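Friday, event costing notebook

Back on the Bikton Games budget, the July version. Þröstur sent over the new venue sheet and I went through it with a big coffee. The temporary seating line is still at 500 a seat (ouch!), and Clurklow wants a deposit on 100 of them before the track layout is even signed off.

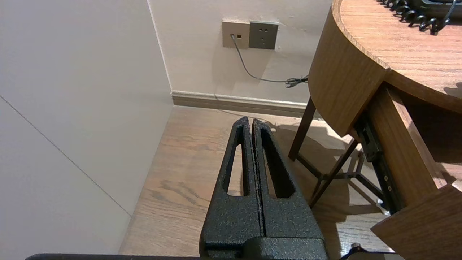
Gripper closed, pale floor and off-white wall behind.

Ran the overlay numbers 2 ways, with and without the second warm-up pool. Dropping it saves less than I'd hoped, so I'm leaving it in for now. Ó Briain still owes us 5 transport quotes, must chase Monday morning.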